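Golf in January takes a certain kind of person, and the Flodside club has 56 of them. They come out in wool hats for the winter match play, grumbling happily all the way down the first fairway (and most of the way back, too!).

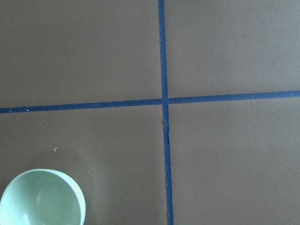
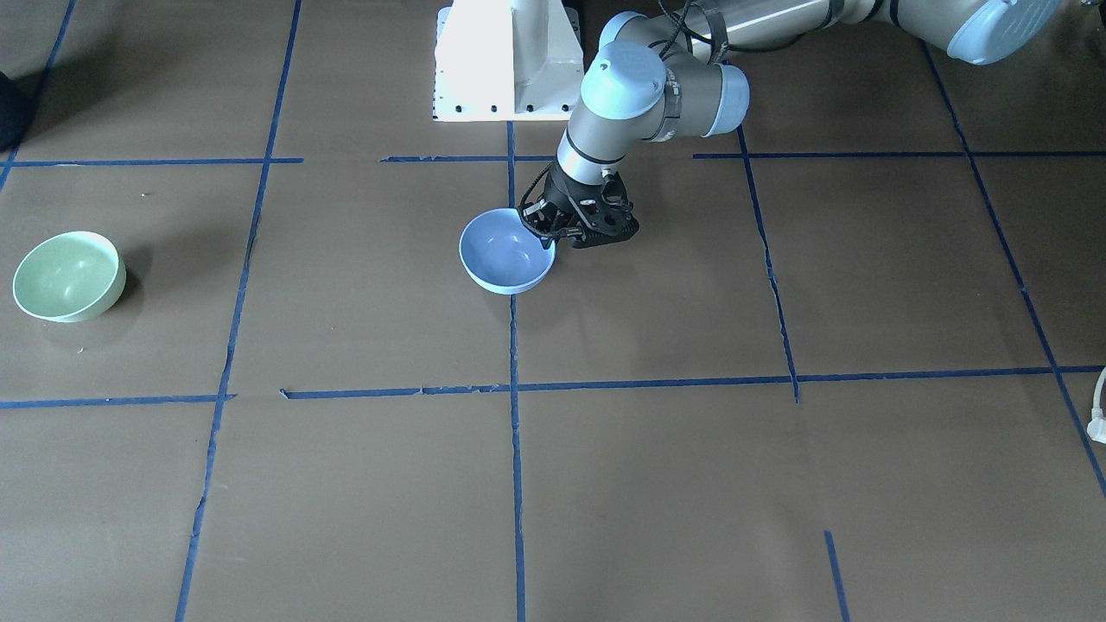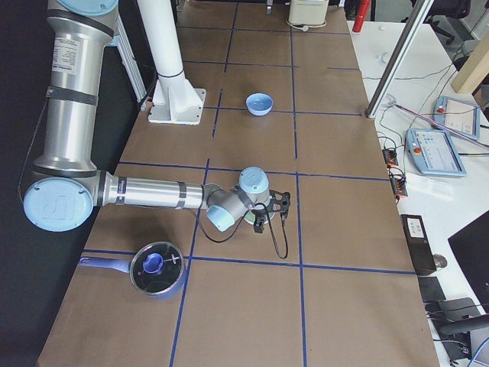 The final was a lovely, nervy thing. The player from Bellamy was 2 down with five to play, then holed a long, curling putt that got even the starter clapping, and from there it went all the way to the last green.

We use cookies to improve your visit. Accept | Settings

Next winter the event moves over to Foltine, where the greens are slower and the soup is better.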